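HELP WANTED - table sanding and oiling, Clultden workshop

Posted 8/9/26

We need two more pairs of hands at Fisier for the table job. Light wood tops, for the new canteen at Prikodis. 160 tops in all, over 50 done, rest stacked in the back and waiting.

Work is: sand, wipe down, oil, leave, sand lightly, oil again. Always with the grain. Not hard but you do need patience and a decent eye for scratches. Previous finishing work a plus, not a must. Will train the right person.

Early start, done by mid afternoon. Masks and gloves given, bring own boots. Lifting involved, tops are heavy so always two to a top. Parking in the yard, bus stops at the end of Mbeki Road.

Pay is 990 for the fortnight, paid at the end of it. Possibly more work after, depends on the chair order wich is not signed yet.
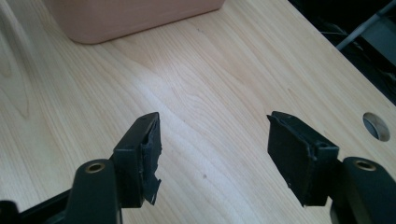

Pale wood top, fine wavy grain

To apply: short note to Ingrid Ridgeway at the front office, say what you've done before and when you can start. No CV needed. Questions about the actual work go to Ambros Wallner, best caught before the morning break. Places go first come first served so dont hang about.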